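3. Floor finish and moisture movement in occupied kitchens

3.1 Background

Most published work on wood floors in kitchens deals with new boards in a test chamber. The boards are conditioned, loaded with water vapor, and measured at fixed intervals. This gives clean curves, but it leaves out much of what happens in a home: mopping, sun through a door, a dishwasher that vents at knee height, and long stretches when the heating is off. Rezaei reported wider gaps in lived-in rooms than the chamber curves would predict, and Plonness found the same pattern in a smaller set of rental units. Neither study recorded the type of finish on the boards, so it is hard to say how much of the difference came from the coating and how much from the way the rooms were used.

The present section covers the part of our survey that dealt with finish. We compared a penetrating oil with a surface-forming water-based coating, both supplied by Novora, in kitchens in the Zemham housing development. The units share one floor plan and one heating system, which removed two of the problems that earlier surveys had to correct for.
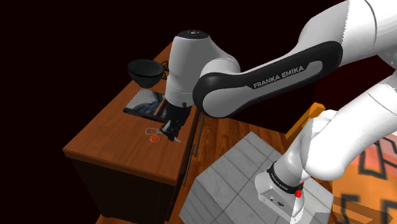
3.2 Selection of kitchens

A kitchen was accepted if the boards had been laid directly over the subfloor, if no rug was kept in the cooking area, and if the household agreed to leave the finish alone for the length of the study. Kitchens with underfloor heating were left out. So were those with a known leak, even where the leak had been repaired, as old damage tends to leave boards cupped for years. The final group was 28 kitchens, split evenly between the two finishes.

Households kept their usual cleaning habits. We asked them to note each wet mopping on a card inside the sink cabinet, and most did so. Where a card was missing or clearly filled in all at once, the kitchen was kept in the gap measurements but dropped from the cleaning analysis.

3.3 Measurement

Board moisture was read with a pin meter at 8 fixed points in each kitchen. The points were set out from the cabinet line and the sink so that they fell in the same places from one unit to the next. Gap width was taken with a feeler gauge at the long joints only. Crosswise joints were noted but not gauged, because wood moves very little along the grain and the readings would have been mostly error.

Readings began in October, before the heating came on, and ended in June. Each visit took place before noon. Visits that could not be made before noon were moved to another day – afternoon sun on the boards near the patio door was enough to shift the meter on its own.

The edge between wood and tile needed separate treatment. Tile does not swell with the seasons, so the boards that run up to it take all of the movement at that line. In the units with a flexible strip at the edge, the strip hid the gap and we recorded only whether it had pulled loose.
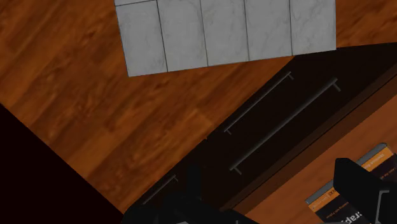

Figure 2. Wood-grain floor with boards running diagonally, and part of a gray marble-tiled surface. Computer rendering.

3.4 Results

Boards with the oil finish took up moisture faster in the fall and lost it faster once the heating was running. The surface coating slowed both changes. By late winter, however, the two groups had reached nearly the same moisture content, and the gaps at the long joints were not clearly different. The finish changed the timing of the movement more than its final size.

The points nearest the sink behaved differently. Oiled boards there stayed damper than the rest of the room through the winter, and the difference was largest in households that mopped often. Coated boards showed this only where the film had worn through in front of the sink. In 2 of the coated kitchens the wear was deep enough that the boards had darkened at the edges, and these gave the highest single readings in the survey.

Taken together, the 4000 readings we kept after checking give partial support to Rezaei. Gaps in our kitchens were wider than chamber values, but by less than that study reported. Part of the remaining difference may come from board width, which was the same in all of our units and varied widely in the earlier work. The effect of board width is taken up in Section 4, along with the readings from the hallways.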